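Puvberg Humanoid Club – Questions We Get Asked

I look after the club inbox, and the same things come up every May when people start choosing their projects. I've put my answers in one place, so have a read before you write in!

Do I need to know how to code?

No. Plenty of people join having never written a line. You'll pick up some Python along the way, and if you really can't stand it there's cable work, logging and planning the trials.

What does it cost?

Membership is 30 pounds a term, and that covers both evening sessions. You don't have to buy any kit, but please bring your own laptop if you've got one.

What are you working on now?

The household task for the Brirkwood Challenge. The robot has to deal with everyday things in a bedroom, and the bit I'm on is kneeling down and reaching into a basket on the floor. It sounds easy. I thought so too, and then I spent a whole term on knees (balance first, then the arm, then both together, then balance again).
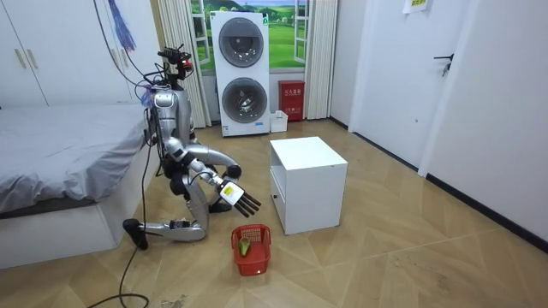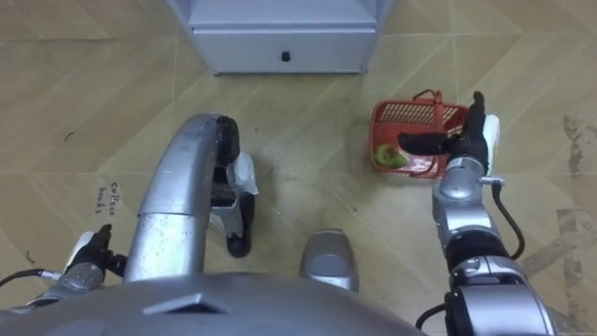
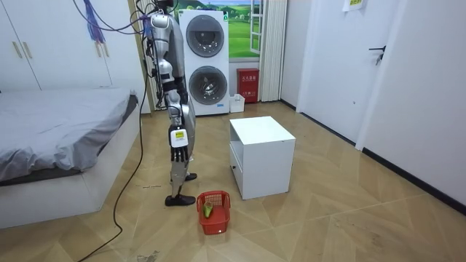
Words: the Arkutdale team
Posted Saturday, August 16, 2025

Why put the basket on the floor? Wouldn't a table be easier?

Much easier, yes, but the rules say floor. A low reach also means the legs and the arm have to agree with each other, and I find that far more interesting than standing at a worktop. In the first two pictures it's down low with an open hand over the red basket, and there's one green item in there to go for. In the third it's upright with its arm by its side.

How many tries does it take?

Lots! We logged 174 reaches for the last report and we'd like to get to 1000 before the finals. Every one goes in the shared sheet, good or bad, with a note on how the robot was standing when it set off.

Can I have a go at the controls?

Yes, once you've done the 2 safety sessions. Until then you can sit with whoever is running the trial and do the logging – it's a good way to learn what the knees are up to.

Is Huỳnh the same club?

No, Huỳnh is the beginners' class and it uses small wheeled robots. Lots of us started there, me included, and you can be in both if your evenings allow.

Can I come along and watch first?

Please do. Drop me a line through the contact page and tell me which evening suits you. Flat shoes, please, and long hair tied back.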